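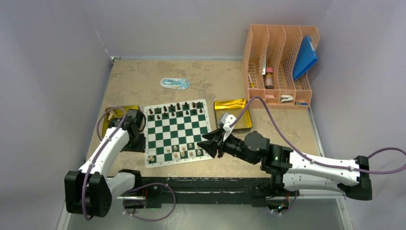
Bart Bosman asks why anyone would record chess pieces by hand when the square positions are known and a script could do the picks.

Home Explore Notifications Messages Lists Profile More

1/ Fair question, Bart. We did script it first. The script needs the board square to the table and every piece centered. Turn the board a few degrees and half the picks close on air. People handle a turned board without thinking, so we record people.

2/ Task as written on the sheet: move pieces between the board and the gold tins, either arm, any order. One episode is one piece, from home pose back to home pose. The operator drives both arms from a pair of passive leader arms. No scripted motion anywhere in the file.

3/ Totals so far: 176 episodes recorded, 63 rejected. Most rejects are the same fault. The operator opens the jaws a few millimeters high, the piece drops, rocks, and ends up on its side. It looks fine at full speed. Step through the joint log and the wrist is still moving down when the jaws open.

4/ We don't throw out all drops. If the operator notices and picks the piece up again, the episode stays in under a separate label. The policy will knock things over too and needs to have seen a recovery.

5/ Pawns are harder than kings. You get very little height to grip, and the jaw tips reach the board before they reach the middle of the pawn. Chie Sekiguchi's fix was to come in tilted, then straighten up after the grip. Her pawn episodes are the ones we now play to new operators.

6/ Two arms over one board is mostly a parking problem. When both reach in, the links hide the middle squares from the fixed camera. Current rule: the arm that isn't working backs off to its own side before the other one descends. The rule is broken a lot – I've broken it myself. 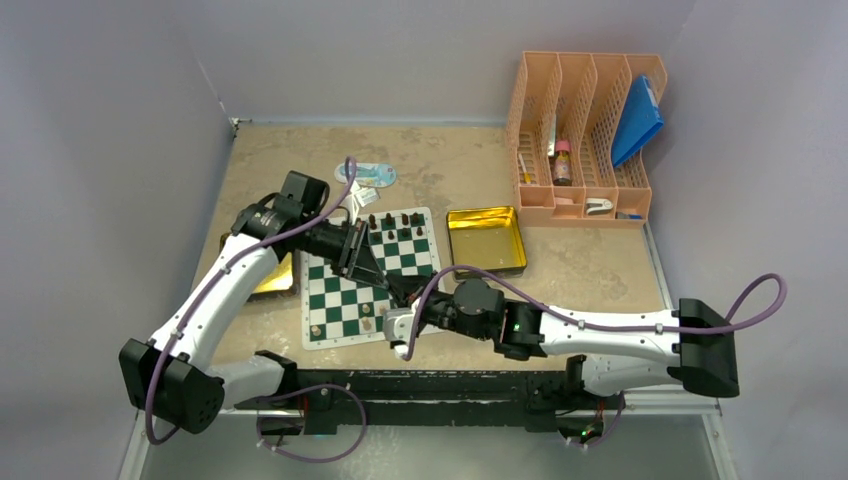
7/ Latency. The leader-to-follower delay was fine until Saturday, then it got spongy on the left side only. Gebremedhin Feyisa found a log process writing to the same disk as the video. Moved the log and the feel came back. Episodes from that afternoon are flagged, not deleted.

8/ Naming. Please stop putting your initials in the episode name. The Jotow loader splits on underscores and reads "PK" as a piece code. Pirjo Kinnunen has renamed hers. Others have not.

9/ Operators get slower and neater over a session, up to a point. Past that they get slower and sloppier. We swap people well before then. Aleksi Kemppainen wants the swap on a timer. I'd go by reject rate, but a timer is easier to enforce.

10/ Next batch is the same board and tins, with the start angle of the board changed between episodes by hand. No jig. If you use a jig you end up with the same handful of angles every time, and the policy learns those.

11/ Loader patch goes up tonight. If your gripper values come out inverted, you have the old one.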